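Subject: Re: Nikolaidis Creek section, dyke contacts and the Monday trip

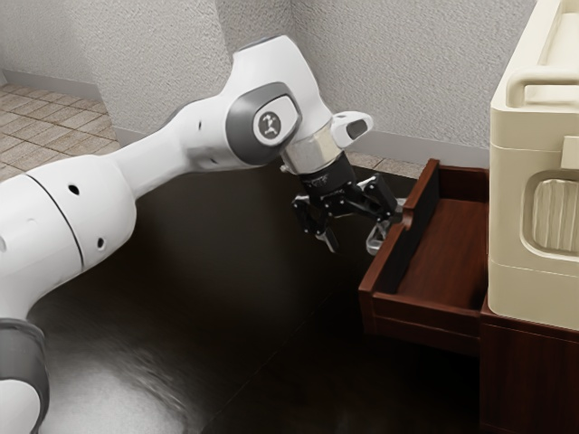 Kelechi Lawal wrote:

> I went back through my notes from the Nikolaidis Creek section and I don't think the upper dyke cuts the conglomerate at all. On the old field sheet it is drawn straight through to the top of the cliff. What I saw was the dyke stopping at the base of the conglomerate, with weathered dyke rock underneath and a few rounded cobbles of the same stuff sitting in the bottom bed. If that's right, the dyke is older and the sheet has the order backwards.
>
> Has anyone on the list looked at this contact at low tide? I only got to the north side. Also, are we still meeting at the Vunden car park, or has that changed?

Kelechi,

I agree with you about the upper dyke. I was there in December and looked at the south side, where the contact is cleaner. The dyke is 69 cm wide just below the conglomerate and there is no baking in the pebbles above it. The siltstone on either side is baked hard for a hand's width, and that baked edge stops at the same level as the dyke. I couldn't find any sign of the dyke higher up the cliff, and I walked the ledge as far as the fallen blocks.

The cobbles in the bottom bed are a good find. I saw two that could be dyke rock but they were too weathered for me to be sure. If you kept a piece, could you bring it along? Ondent still has the thin sections from the lower dyke in the grey cabinet and it would be worth putting them side by side. The lower dyke has plenty of feldspar you can see with a hand lens. The upper one looked finer to me, but I was only looking at the edge of it.

The line on the old sheet was probably drawn from the beach. From down there the iron staining in the conglomerate lines up with the dyke and does look like one feature. There is a joint in the conglomerate with the same trend, and the staining follows it.

I'm less sure about the small fault at the mouth of the creek. The sheet has it down on the west. I measured 2 metres of offset on the coal seam, but the seam pinches out just past the fault and I may have matched the wrong one. Someone with better eyes than mine should have a go at that. It affects where we put the base of the siltstone on the new sheet, so I would like it settled before anything is coloured in.

For the trip, the car park has changed. Vunden is closed while they fix the culvert, so we are meeting at the Zindidex quarry gate at 6 am on Monday. Park along the fence on the seaward side and leave room for the trucks. It is a 3 km walk to the creek, mostly firm sand, with some slippery rock platform at the end. We need to be around the point before the tide turns, so please don't be late. Anyone arriving after we leave should take the cliff track and meet us at the top of the gully.

Bring a hard hat if you want to work under the cliff. No hammering on the contact itself, please. It is a small exposure and there are plenty of loose blocks of the same rock on the beach.

I have put the grid references for both dykes in the shared notes, along with my sketch of the south side. The dip readings from the siltstone are there too. Two of them look odd and I have put a question mark next to those. If you have readings from the north side, add them underneath and put your initials beside them.

Olanrewaju Okeke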